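Flurner Cloth Handling Station - Equipment and Good Practice

Product group: Hand-held and arm-mounted two-finger grippers for soft goods
Supplied by: Lobo
Sheet revised: 5/1/23

Scope

The Flurner Cloth Handling Station is a set of equipment and written rules for teams that record or automate the handling of clothing, bed linen and towels in furnished rooms. It covers the gripper, the work surface, the marking of the work area and the conduct of the people in it. The rules are house rules of Lobo and its partner site at Pumitz. They do not replace the safety law of the country in which the station is used, and the operator remains responsible for the risk assessment of each room.

The gripper

The hand-held unit has two mirrored fingers that close on a common line. Before each session, the operator closes the fingers fully with nothing between them and checks that the tips meet along their whole length. Scuffing of the finger faces is acceptable. A burr, a crack or a raised edge is not, and the finger must be changed before the unit touches cloth again. Finger sets are always replaced in pairs.

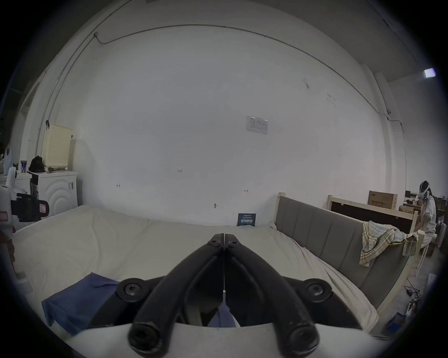
Hand-held gripper with the fingers closed, above the sheeted work surface.

Screws at the finger tips and pivots are to be checked by hand at the start of the day and with a torque key every 200 hours of use. The result is entered in the station log with the unit number and the initials of the person who made the check. A unit without a current entry is treated as out of service.

The work surface

A bed or padded table may be used as long as it is stable and can be reached from the operator's side without leaning. The cover should be plain and light in tone, so that the edge of a colored garment can be told apart from it. Wrinkles in the cover are permitted. Loose objects on the area to be worked are not, with the exception of the cloth assigned to the task.

Garments are laid out singly. Where a task calls for two grippers, the garment is placed so that each gripper has its own side and neither must cross the other to reach a corner.

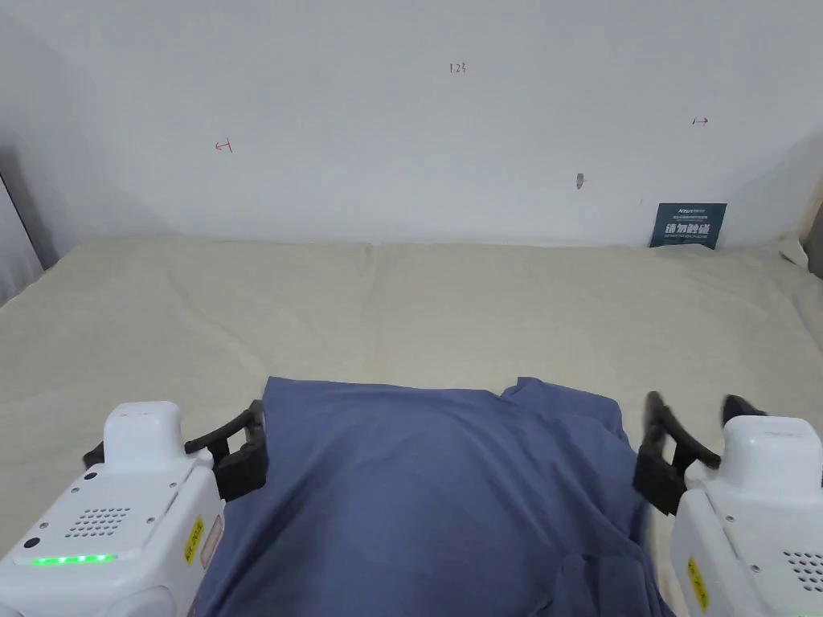 Approach speed is set lower for two-gripper work than for single-gripper work, and the setting is locked before the first pass. The operator may reduce it during a session but may not raise it. If a finger catches a seam, pocket or button, both grippers are opened and withdrawn before anyone reaches in - a hand must never be used to free cloth from a closed finger.

Marking of the area

Notices are placed where they can be read from the normal working position, in the language of the people who use the room. Marks made on walls or furniture for positioning are kept small and are recorded in the room sheet, with a note of what each one stands for. Marks that no longer serve a purpose are removed at the end of the project. Room sheets are kept for 2 years. 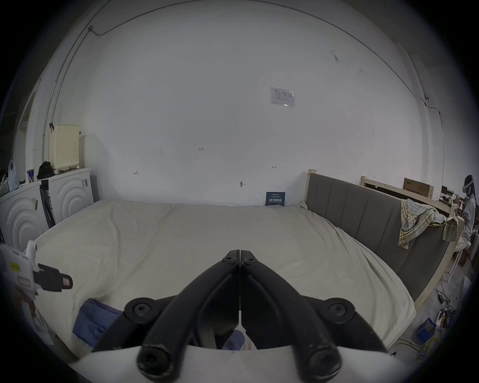
Persons in the area fall into two groups, operators and observers, and each person is entered in one group before the session begins. An operator wearing a headset has a reduced view of the floor. For this reason the walkway rule applies to every cable, including low-voltage leads: where a headset is in use and cables run across the floor beside the bed, the route of each cable is fixed and covered before the wearer is allowed to walk. Observers remain outside the reach of the equipment and do not hand objects to the operator during a pass.

Holding and stretching cloth

Cloth may be held at two points at once, provided that one point is designated as fixed and the other as moving. The moving gripper pulls along the line between the two points and stops when the slack is gone. Pulling beyond that point strains the fabric and the finger pivots alike, and it is the most frequent cause of early pivot wear in units returned to the Pladau workshop.
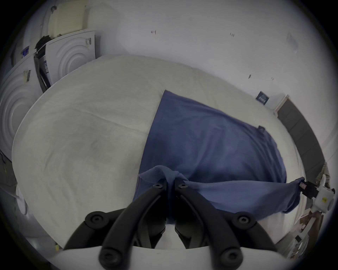
Hubert Nägeli writes that the slack rule should be stricter for knitted fabric, which continues to give long after a woven cloth would have gone tight, and he asks that operators stop on distance instead of feel. His proposal has been accepted for trial. Until the next revision in August, sites handling knitwear may set a fixed travel limit and should note it in the log.

Ordering

Station set, complete: order no. 345
Includes: hand-held gripper, spare finger pair, torque key, station log, room sheets, cable covers
Service interval: 200 hours
Training: 3 hours on site, required for all operators

Replacement fingers and log books are ordered through the Pladau workshop. Please give the unit number with every order.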